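Intro to Consumer Packaging, Clividmont Evening Program
Handout for Session 4: Why a Snack Wrapper Is Shaped the Way It Is
Instructor: Danica Golob
Updated 2/25/19

Welcome back, everybody. A few of you asked after the last session whether we were ever going to get to the packages you handle every day, and tonight we are. I've put more into this handout than I can cover in class, so please read the parts we skip and bring me your questions.

Let's start with the idea of a "primary" package. The primary package is the one that touches the food. The carton it ships in is secondary, and the big wrapped stack on a pallet is tertiary. People mix these up all the time (I did for years!), mostly because shoppers tend to see the first two together and call the whole thing "the box." For your homework, please use the proper terms, even if they feel a little stiff at first.
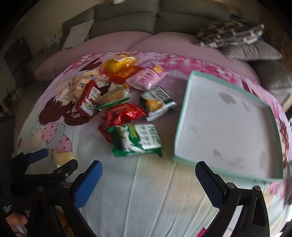 Most single-serve snacks come in what the trade calls a flow wrap. A roll of printed film is fed over a forming shoulder, folded into a tube around the product, and sealed along its length underneath. Then a pair of jaws closes across the tube, makes the end seal of one packet and the start of the next, and cuts between the two. It all happens very fast. The line I trained on at Perić was a modest one and it still turned out 137 packets a minute, and I remember standing there with my mouth open.

The film itself is usually a laminate, meaning several thin layers bonded together. The outside layer carries the print and the shine, a middle layer keeps out moisture and oxygen, and the inside layer is the one that melts a little and makes the seal. When you hear somebody say a wrapper is "just plastic," you now have permission to be annoying at dinner.

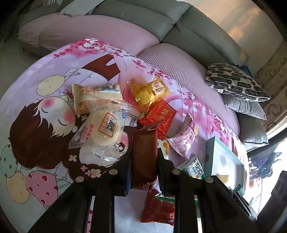
End seals deserve more attention than they get. They have to be strong enough to survive shipping and weak enough for a child or a person with sore hands to pull open, and those two wishes fight each other all day long. A seal that sits flat is easy to inspect, but with handling it may fold over, and then you get something like the brown packet here, with its upper seal folded to a point and leaning to the right. A fold is not automatically a fault. What you want to ask is whether the crease runs down into the sealed area, as that is where a slow leak can begin.

Rūta Vanags, who will visit us in April, kept a log of returned packets when she worked on the Pindier account. Out of 3,404 returns, 1,110 had end seal trouble of one kind or another – far more than she had expected, and she changed her whole inspection routine afterward. She'll bring the log with her, so do think up some good questions.

For next time: read the chapter on barrier films, and bring one empty, clean wrapper from home. Open it gently along the back seam, flatten it out, and mark the end seals and the long seal in pen. Write half a page on what you find. Neatness is appreciated but I've read worse handwriting than yours, I promise.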